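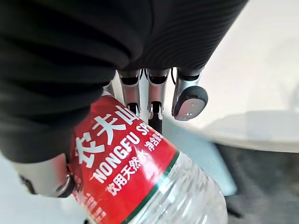 1/ So I finally have a night guard! My jaw had been sore every morning since August and I kept blaming the pillow (I bought two pillows, don't ask what they cost). Then Dr. Khaemba at the Sulitby office took one look at my back teeth and asked how long I'd been grinding them flat.

Print | E-mail

2/ The custom one is called a Dastadura and it was $600, which made me gulp. My plan tops out at $2000 a year, and I'd already used a big chunk of that on a crown, so I asked what would happen if we did the impressions now and the billing in the new year. The front desk was really nice about it and said they do that all the time.
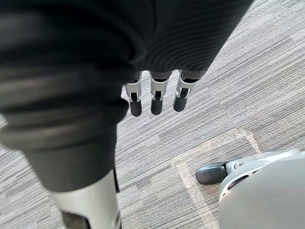
I ended up paying $500 out of pocket in the end, plan covered the rest. Still a lot for a piece of plastic, but a cracked molar costs way more and I've had one of those too.

3/ First few nights were weird. I drooled like a puppy and woke up at 3 a.m. convinced I had a mouth full of gum. By night 5 I'd stopped noticing it, and my husband says the grinding noise is gone (he'd been sleeping through it for years, or so he claims).
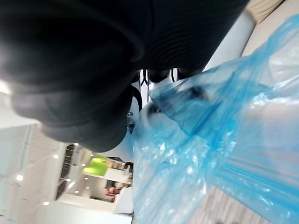

Do you clean it with toothpaste?

Cool water and a soft brush with a drop of plain dish soap is what I was told, since toothpaste can scratch the surface. Then I let it air dry before it goes in the case. No hot water either, it can warp!

4/ A few of you asked about the boil-and-bite kind from the drugstore. I tried one first, a Cledell, and it was so bulky I spat it out in my sleep. My sister loves hers though and she's had it since college, so maybe I just have a small mouth.

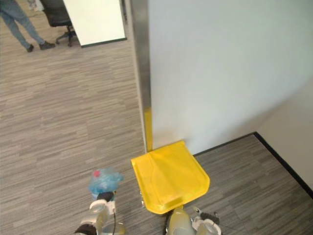
5/ Bring the guard to your checkups, they want to see the wear marks. Mine already has a little dent on the left side, same spot where my jaw clicks. Going back to Erasto Khaemba in the spring to have the fit checked and I'll post how it goes.

Print | E-mail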